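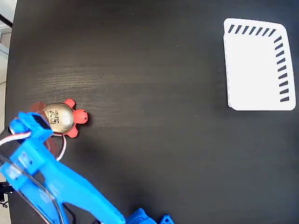 An afternoon at the Brunner open day, Vullbridge

Posted in: Days Out

I had been meaning to go to the Brunner open day for years, and every November something got in the way (a boiler, a christening, the year I wrote it in the wrong month). So when Marichka Stetsiuk rang to say she had two tickets and would I like one, I had my coat on more or less before she'd finished the sentence. We took the 214 from the market square, which goes all round the houses and then up Lanenska Hill, and we were at the gate by half past one.

For those who don't know it, Brunner is the old button works on the far side of the river. The ground floor is now a lending collection of toys and games, and twice a year they open the upstairs rooms as well, where the sorting and cataloguing goes on. Entry was £4, with tea included and a second cup if you looked hopeful.

The sorting room

I could have spent the whole afternoon in here. Yi-an Joo was showing people round, and she has a lovely way of talking to a group so that you feel she's only telling you. The collection stands at 2,765 pieces, she said, and a good many of those came in one go from a closed nursery school in Jurnunau, which is why some things have been catalogued beautifully and others are still waiting their turn.

My favourite was the little turtle. Gold shell, bright red head and flippers, two tiny dots for eyes, and a dark stamp on top of the shell which Marichka took for lettering and I took for a badge of some sort. We didn't settle it. The gold has gone a bit soft and brushed-looking, as though it has been in a lot of pockets, and I liked it all the better for that. It was sitting on a dark wooden table along with a plain white tray with a row of little slanted black dashes along the top and more down one side. Marichka thought at once of a ruler, and I thought of the edge of an airmail envelope, so you can tell which of us does the accounts.

The footballs

There's a whole category for balls, it seems, with its own drawer of cards, and I am not a football person at all, but I did get drawn in. The one I looked at longest has a greyish-bronze finish, quite matt, with thin pale seams, and then one much lighter panel with printing on it in navy capitals and a blue and white pattern that has faded in patches.
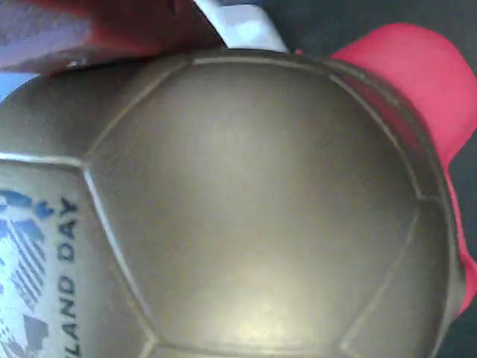
LAND DAY, in navy on the pale panel

I couldn't get the beginning of the wording from where I was, so I spent a happy ten minutes making up towns. Yi-an told us that printed balls are the ones visitors ask after most, as people like to find a place or a day they remember. She had a gentleman in the spring who came back three times over a beach ball.

Tables, tea and the walk back

I must say a word about the furniture, because I'm like that. The dark tabletop is very nearly black, and when the light catches it you see fine streaks of grain running across. It shows every speck of dust, of course. I have a dark sideboard at home and felt for whoever has the duster.

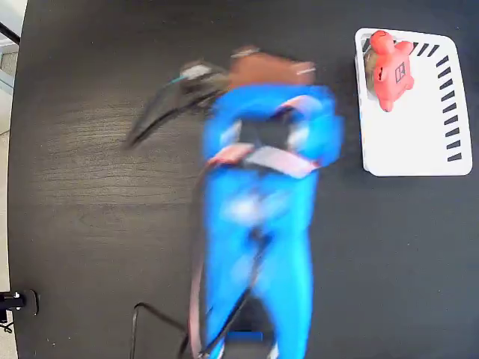
The dark table in the sorting room

Tea was downstairs in the lending room, with caraway biscuits and a rather good lemon cake. I came away with a wooden puzzle for my nephew (loan number 357, due back in three weeks, and I have put it on the calendar in red this time). Marichka wanted a marble run but was persuaded to think about the bus.

We walked down the hill in the end, with the river going pink, and caught the later one from the bridge. The next opening is in the spring. Wear something warm for the upstairs rooms, and do go up before your tea, as the stairs are steep and the cake is generous.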